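Packing a small box of sweets as a present

Household tips from the Ovitari kitchen table, updated 3 June 2026

Every year in October I start to prepare small presents for neighbours and for the children of my cousins. A box of sweets is the easiest of them, but it took me several tries before my boxes looked good when the lid was opened. I write down how I do it now, and maybe it is useful for you also.

Choosing the box

Take a rigid box with a lid which is fixed on one side. A loose lid is nice too, but it gets lost and it slides in the bag when you travel. I like a dark colour inside, because sweet wrappers are very bright and they look well against it. Mine came from Prekow, a small stationery shop near the station, and I have used boxes of this sort for 4 years.

Before you pack anything, put one bag inside and try whether it fits. A bag with much air in it needs more room than you think. If it stands up over the side, tilt it a little, or press it softly with the flat hand so the air moves to one end. Do not make a hole in it. 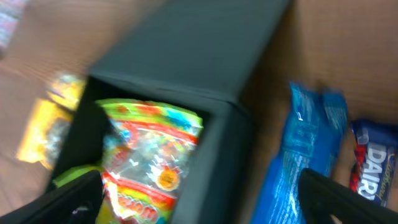 Laying everything out first

Clear the table and wipe it. Put the open box in the middle and the sweets on both sides of it, so you can see all of them before you decide. I keep the bags on one side and the bars on the other. In this way you notice quickly if you have too many of the same kind, or if two things have the same colour and should not lie next to each other.

It is also the moment to look at the dates on the packets. I once gave a box in which a bar was already too old, and I was ashamed for a long time.
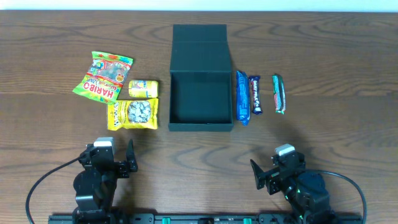
Bags and a small yellow container to the left, bars to the right, and the open box between them.

If you post the box, weigh the sweets together with the box and the paper. My kitchen scale from Rowbotham goes up to 4000 grams, so it is more than enough for a present of this size. Roughly 60 grams extra should be counted for wrapping paper and tape.

Close the box once while it is still empty. The lid must go down flat without pushing. With cheap boxes the cardboard at the fold is sometimes stiff, and then it helps to open and close it a few times slowly. 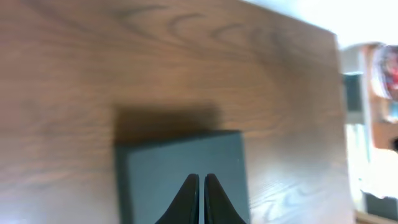

When the lid stays down by itself you can begin. If it comes up again, leave a heavy book on it during the night. I would not use tape on the fold, it leaves marks and later it becomes yellow.

The order of packing

1. Soft bags go in first. They make a kind of pillow and they fill the corners. Lay them with the printed side up.

2. Round tubes and small containers come next, along a wall of the box, where they cannot roll.

3. Bars are the last. Hold each one at its end and let it down slowly into the place that is left, so the other things are not moved.
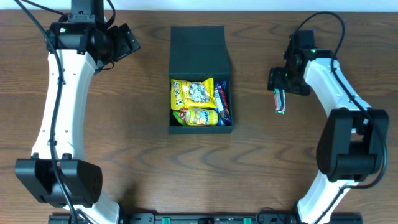

4. Look from above and turn the wrappers so the names can be read. Fill a hole with a piece of tissue paper if it is needed. The Clatulau paper in packs of 8 sheets is thin and folds well.

Where to keep it

Keep the closed box in a cool cupboard, far from the oven and not in the sun. Chocolate becomes white on the outside when it was warm and then cold again. It can still be eaten, but for a present it is a pity. The ribbon I tie only on the day when I give the box away, otherwise it gets flat under the other things in the cupboard.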